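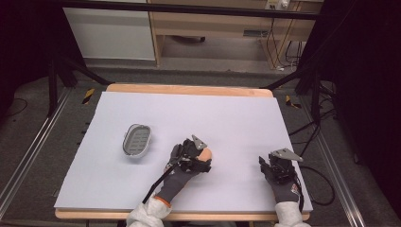 Home and Household > Bathroom and Laundry > Bar soap in hard water: why does mine turn into jelly?

Page 1 of 1

merach_t
Joined: June
Posts: 48

Good evening to all. I hope this is the correct section, if not please move it.

My wife and I changed from liquid soap to bar soap when we moved to Vistholm. We wanted to buy less plastic, and also the liquid soap made my knuckles crack in winter. I like the bar soap very much, but I have one problem. After four or five days the bottom side of the bar becomes a jelly. When I pick it up, a part of the soap stays behind in the dish, and a part goes on my sleeve. A bar which should last one month lasts maybe half of that.

The water in our street is very hard. The paper from the water company says 169 mg/l of calcium, but I don't know if this is a lot. In my old town the water was soft and I don't remember this jelly, although it is possible that my mother cleaned it and I did not notice.

What I tried already:
- a flat ceramic dish (very bad)
- a dish with ridges (better, but the channels fill up)
- a small sponge under the bar (the sponge began to smell)

My questions. Is it the water, is it the soap, or is it the dish? And is there a kind of bar soap which stays hard? I don't want to spend a lot of money, the bathroom is used by four people and two of them are under ten years old.

Thank you in advance,
Traian Zamfir

----

pinewash
Posts: 2,000

Welcome Traian. It's the dish. It's nearly always the dish. Soap goes soft when it sits in water, hard or soft water makes no difference to that. You need slots that go all the way through and somewhere for the water to go underneath. Ridges on a closed bottom are only decoration once they fill up.

Empty the bottom part every evening. Takes five seconds.

----

Oda_K
Posts: 93

I disagree with pinewash a little. The dish matters, but the soap matters more. Many supermarket bars have a lot of glycerin in them and glycerin pulls in moisture from the air. You can put such a bar on the best rack in the world and it will still sweat in a small bathroom with no window.

Traian, what does the label say? And do you have a window in there?

----

merach_t

Thank you both for the fast answers.

Oda, there is a window but it is small and we don't open it from November to March. The soap is a white one with olive oil, from the shop Bălan near the station. The label says sodium olivate first, then water, then glycerin, then perfume and two or three words I can't read because the paper was wet.

----

Oda_K

Olive oil first, so there is your answer. Soap with a high part of olive oil needs a very long cure, six months or even a year. If it's sold young it goes slimy as soon as it sees water. There's nothing wrong with it, it's mild and your knuckles will like it. But it is the slimy type.

Put your next three bars in the linen closet without the wrapper and forget them until summer. You will notice the difference.

----

pinewash

Curing is fine advice for somebody who makes soap at home. He's buying a bar from a shop. He has four people washing hands all day and the bar never gets dry between one person and the next. You could cure it for ten years.

Two bars, two dishes. Use one today and the other one tomorrow. That's what we did when our kids were small.

----

Oda_K

I don't make soap at home, I buy it from the same kind of shop, and I still cure it. It costs zero. But I agree on the two bars.

----

gull_street
Posts: 169

Can I say a word about the hard water, because you both jumped over it.

Hard water does not make the jelly, that's true. But it makes the gray film. The calcium joins with the soap and you get scum, which sticks to the dish and closes the slots. Then the water can't run out, and then you get the jelly. So in the end it IS partly the water.

I live in Idley and our water is so hard that the kettle sounds like a bag of gravel. Once a week I lay the soap dish in warm water with a good splash of white vinegar for half an hour, then an old toothbrush. If I skip two weeks the slots are closed completely.

----

merach_t

gull_street, this explains very well the gray film! My wife believed it was from the children's hands. I will apologize to the children.

Is the vinegar safe for all dishes? I have one from stone, it was a wedding gift from my aunt and I would like to keep my aunt.

----

gull_street

No no, please keep the vinegar away from stone if it is marble or limestone. It eats the surface and you can't polish it back easily. For plastic or glazed ceramic it's OK. For stone use warm water and a little dish liquid, and don't let the scum get thick in the first place.

----

pinewash

Put the aunt's dish on a shelf with a candle in it and buy a cheap plastic one with slots. Stone dishes are heavy, they get slimy underneath and if a kid drops one in the sink you're buying a sink.

----

harrow9
Posts: 12

I'm sorry but I must ask why go through all this. Vinegar every week, a closet full of soap, two dishes, emptying the tray every evening. A refill bag of liquid soap uses very little plastic and a glass pump lasts for years. I went to bars for one winter and came back. With small children especially. They can't hold the bar, it goes on the floor, it picks up hair, and then somebody has to wash the soap.

----

Oda_K

My children held a bar from age three. You cut it in half. A full size bar is too big for a small hand, that's why it flies away.

Also refill bags can't be recycled where I live. They have layers of different plastics. I asked at the recycling yard and they told me to put them in the normal trash.

----

harrow9

Here they take them back in the store. So it depends on the place, I think we can say that much. But my point was more about the work. Nobody scrubs a pump with a toothbrush.

----

gull_street

You should scrub the pump, harrow9. Look under the collar where it sits on the bottle. I'll wait.

----

harrow9

OK I looked. It was not nice. I still prefer the pump.

----

merach_t

Please don't fight because of my soap :)

I understand harrow9 very well, we used a pump for many years. For me the reason was first the skin and only second the plastic. My doctor told me to try without the liquid soap for some weeks and the cracks closed. Maybe it would be the same with another liquid soap, I can't say, I did not test it.

The idea to cut the bar in half is very good and I did not think of it. How do you cut it? I tried once with a kitchen knife and it broke in pieces like old cheese.

----

Oda_K

Warm it first. Ten minutes on top of a radiator, or cut it the day you buy it when it's still a bit soft. Push a thin long knife straight down slowly, don't saw. A wire is better if you have one. If it breaks anyway, the crumbs go in a little cotton bag and you hang it on the faucet. Kids love the bag, it makes more foam than the bar.

----

pinewash

The bag never dries either.

----

Oda_K

It does if you hang it. That is the purpose of hanging it.

----

lowtide_m
Posts: 48

Reading with interest because I have the same jelly. One thing that wasn't mentioned: where the dish stands. Ours was on the corner of the sink, right beside the faucet, and each time someone washed their hands it got a small shower. I moved it to the window ledge, one arm's length away. Same dish, same soap, no vinegar, and the bar is now dry to the touch in the morning.

My husband complains that he drips on the floor when he reaches for it. We put a small towel there. Now he complains about the towel.

----

pinewash

Good point and I should have said that one first. Away from the spray. In the shower it's even more important, put it on the wall opposite the shower head and as high as the shortest person can reach.

----

merach_t

Our dish is also beside the faucet. I feel a little stupid now.

----

gull_street

Everybody puts it there, the sink has a hollow made for it. I suspect the people who design sinks use the pump.

----

merach_t

Update after three weeks, because I don't like when a thread finishes without the result.

I bought two plastic dishes with open slots. Not expensive, the two together cost less than one bar of the good soap. One dish is on the ledge behind the sink and one is on the cabinet, and we change between them each day. The children have their own half bar. In the first week they fought about who has the bigger half - I had cut it badly - but this is finished now.

The vinegar I do on Sunday, gull_street. I used it too strong the first time and the bathroom smelled like a salad until the evening. Now I put one part vinegar and four parts water and it cleans the same.

The jelly is not completely gone. There is a thin soft layer on the bottom after a day with guests. But the bar keeps its shape and I can pick it up with two fingers. The bars in the closet must wait until spring, so Oda and pinewash will have to be patient to learn who was right.

One more question if someone still reads: what do you do with the thin last piece? My wife throws it away and I take it out again from the trash, and this is not good for the marriage.

----

lowtide_m

Wet the old piece and the new bar, press them together, leave overnight. In the morning it's one bar. Works only if both are the same kind, with two different brands it peeled off on me.

----

pinewash

Curve against curve doesn't stick. Do it when the new bar has been used for a few days and has a bit of a hollow.

----

Oda_K

Or the cotton bag ;)

----

merach_t

I will try first the pressing and then the bag. Thank you to everybody, also to harrow9.

Last edited by merach_t on September 13, 2025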